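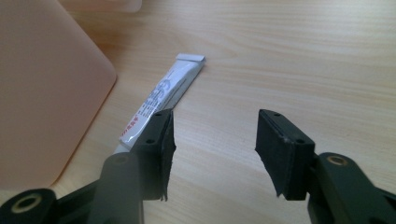 2/ What the handheld gripper changed on the packing bench

Before October we wrote down how each item was picked. Tubes had 2 pages of written instruction, and they still got picked by feel.

3/ Now the person at the bench does the pick with the gripper in hand, and the arm on line 146 is taught from those picks. The tube is awkward: narrow, glossy, crimped flat at one end. Jaws go either side, pads low, close on the body and clear of the crimp.

4/ Foam on the pads wears at the lower edge first. Checking it is now a bench job. It used to sit with maintenance and wait its turn.

5/ Target for Cuker is 3000 picks per item type. We have 67 item types on the list. Do the sum before you promise anyone a date.

6/ Job titles at Vellent haven't moved. The work has. Less lifting, more repeating one movement cleanly and saying when a pick was bad. Wrists get tired in a different place.

7/ Pay grade for the teaching work is still open. My view is that it's skilled work and should be graded as such.

8/ Kit goes in the pink box with the latch at the front. Cable over the rim, never under the lid. Hinges don't forgive a trapped cable.

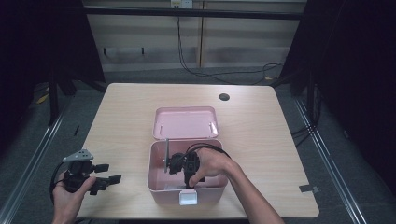
Mokgethi Bench Notes

9/ Lid right back before you reach in. Hold the gripper by its body, keep fingers off the pads.

10/ Next thread: bad picks, and who gets to delete them.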